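How to check a simulated kitchen policy before you trust the score

Reading time: 2 minutes

By Usa Rattanakul

A success rate on its own says little about how an arm behaves. At Urnonstead we had a policy scoring well in simulation and still could not say which part of the task it had learned. The method below is the one we settled on. It uses Trerkeck for the episodes and Clirkero for the plots, but any simulator with fixed seeds will do.

1. Freeze the policy. Pick one checkpoint and write down which it is. Do not swap it halfway through.

2. Split the task into stages. We use 6: approach, align, close, lift, carry and release. Give each a pass rule based on simulator state, such as the height of the object above the worktop.

3. Run 200 episodes with saved seeds. Vary the kitchen layout and the starting pose of the arm, and leave the lighting alone for now.

4. Save two views, one from outside the arm and one looking out past the gripper. The outside view is for judging reach and clearance. The close one is for judging the grasp.

5. Read the failures by stage. Plot where each episode first broke a rule - later failures in the same episode usually follow from that one and should not be counted again.

6. Rerun any odd seed and look at both views before changing a threshold.

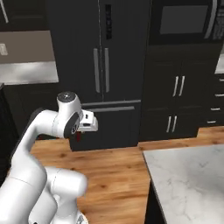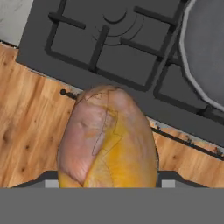
Outside view by the fridge, then the gripper view with the mango.

If most first failures fall in align, look at the camera inputs before collecting more demonstrations. If they fall in close, check the contact settings and the object's friction value. We lost two days to a friction value left at its default.

Keep the seed list with the results. The next checkpoint has to be run on the same seeds, or the stage plots cannot be compared.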